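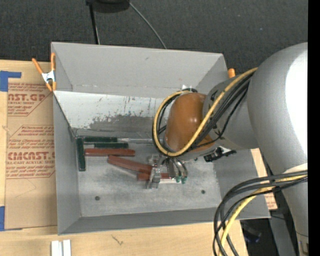
Vol. 3, No. 2, page 1

Print this page | E-mail this page

Serala Block Library
Progress report to the Justell Fund
1/27/25

1. Summary

This report covers the second half of the grant period. The block library now has a working stock, a sorting routine and a first group of borrowers. Two parts of the plan are on schedule, one is late, and one has been changed with the fund's agreement. Spending is inside the budget. We are not asking for more money in this report, but we are asking for one line to be moved, and the request is in section 7.

The target in the grant agreement is 2,000 blocks checked, sorted and ready to lend by the end of March. At the close of this period 940 were on the shelves and ready. A further group has been checked but is waiting for labels, and we have not included it in the figure.

2. Where the blocks come from

The stock comes from two places. The first is the Cestetti donation, which arrived in mixed cartons from a preschool supplier clearing a storeroom. The second is the Tiêu center, which closed its play program and passed its blocks to us along with its shelving.

The two lots look alike at first but do not match well. Cestetti blocks come in more colors and have a slightly rounded edge. Tiêu blocks are mainly red and green, and most of them are the long rectangular kind. A set made from both lots will stack, but a tall tower leans when the lengths are mixed. We learned this when the trial sets came back with comments from two classrooms, and we now keep the lots apart from the moment a carton is opened.

We had expected most of the donated blocks to be usable. The Tiêu lot has been good. The Cestetti lot has been mixed, with split corners and some water damage in the cartons from the bottom of the pile. Rejected blocks are held in a separate carton until the end of the project. A furniture repair class has asked for them and we have no objection, if the fund has none.

3. Sorting and checking

Sorting is done at the table in small batches. Blocks go into a gray open bin, and each batch is grouped by color before it is checked. A typical small batch is three dark green and three brick-red blocks, the green ones toward the back left corner and the red ones next to them. The bin stays on the table until the batch is finished.

Small batches were a change from the original plan. The first plan was to empty a full carton, sort everything by color, then sort each color by length. That filled the table, and blocks of different lots got mixed again at the second stage. A batch of six is slower to start but there is very little to redo. The error rate found at shelf check has dropped enough that we now check every fifth set in full and only look over the rest.

The steps for each batch are:

Take blocks from one carton only.
Group by color in the bin.
Compare lengths within each color.
Look at all faces and corners.
Wipe down and leave on the rack overnight.
Set aside anything split, swollen or sticky.
Enter the batch on the carton sheet.

The bin has seen a lot of use. The back panel is badly scuffed, with streaks and specks all over it, and the floor has scratches and cloudy patches. We looked at whether this mattered. The marks do not get in the way of grouping the blocks, and a light-colored bin would be no easier to work in. We have put off buying a new one. A liner was tried and given up after a week. It slid under the blocks and bunched up in the corners.

Color matching needs decent light. Dark green and brick red are easy to tell apart, but the Cestetti lot also has a brown that can be taken for the red late in the afternoon. Two sets went out with a brown block in place of a red one. It did no harm, but the borrowers noticed, and one sent the odd block back in an envelope. The brown blocks now have their own carton and will be made up as separate sets if there are enough of them.

4. Sets and lending

A lending set is one cloth bag with a printed card. The card shows the number of blocks of each color so the borrower can check the bag before returning it. Long blocks are packed flat at the bottom and the short ones go on top.

Loans began with family day care homes and small preschools within driving distance of Serala. Larger centers were left for later on purpose. They tend to own blocks already and want help with other things. The smaller places have been pleased to get them, and the loan period of four weeks seems right. We offered six weeks to two borrowers who asked for it, and both kept the set for four anyway.

Returns have been good. A few bags came back short by a block, and most of those were made up on the next visit. Charging for missing blocks was discussed when the rules were drawn up. We decided against it for the first year and have seen no reason to go back on that.

The most common request from borrowers is for more of one color. Children building walls and roads want a long run of the same block, and a mixed bag runs out quickly. In answer we have started making up single-color bags, beginning with green and red, where the stock is deepest. Four of these are out now. They are listed on the loan sheet as "long runs."

Borrowers have also asked for arches and triangles. We have very few and do not plan to buy any under this grant. They are kept in a display set that can be used at the library and is not lent.

5. Printed material

The grant paid for 200 copies of a short guide that goes out with the bags. It covers cleaning, storage and a few simple building activities. The first print run had the drying instructions in the wrong order, and the printer replaced the page without charge. The guides have been going out since the corrected copies came in.

A translated version was in the plan. The text is ready but has not been laid out. This is the part of the project that is late. The delay is ours. The layout was left until the lending began, and lending took more of the working week than we had allowed for. It is now set for March.

6. Room and storage

The Tiêu shelving is up along the long wall and holds the finished sets. The shelves are deeper than we need, so bags are kept two rows deep, with the single-color bags in front. Unsorted cartons are kept under the window and off the floor on pallets. After the trouble with the damp cartons we did not want anything standing directly on the concrete.

The sorting table has a light wooden top and is in good order. It was raised on blocks of its own in the fall to a better working height. The drying rack is too small. It holds one day of work and no more, and on busy days the batches have to wait for space. This is now what limits how much we can get through, more than the number of hands available.

We share the entrance with the other tenants and have agreed on hours for carton deliveries. There have been no complaints since that was settled.

7. Spending and request

Spending in this period was $3,485. The largest part was bags and cards, followed by printing and rent. Cleaning supplies came in under the estimate. Transport came in over it, mainly due to a second trip to collect the Tiêu shelving, which did not fit in the van with the blocks.

We ask the fund to let us move the unspent amount in the "replacement bins" line to a second drying rack. The existing bin will last through the end of the grant, and the rack would let us finish two days of batches at once. No change in the total is needed. If the fund agrees by the end of this month, the rack can be in place in time to help with the March target.

8. What comes next

The remaining Tiêu cartons will be sorted first. They go faster and will bring the stock up sooner. The rest of the Cestetti lot will follow, starting with the cartons from the top of the pile. Labels for the checked group are on order.

At the present pace we would reach the target a little after the agreed date. With the second rack we expect to reach it on time. If the rack is not approved, we would like to discuss a short extension for the sorting work only, with lending to continue as it is.

We will also send borrowers a one-page form asking what they used, what they did not use, and which colors ran out. The form is with the printer. Results will be in the final report along with a full stock list by color and length and the carton sheets for both lots.

Print this page | E-mail this page

This site uses cookies to remember your settings and to help us see which pages are read. By continuing to use the site you agree to our use of cookies. Accept | Change settings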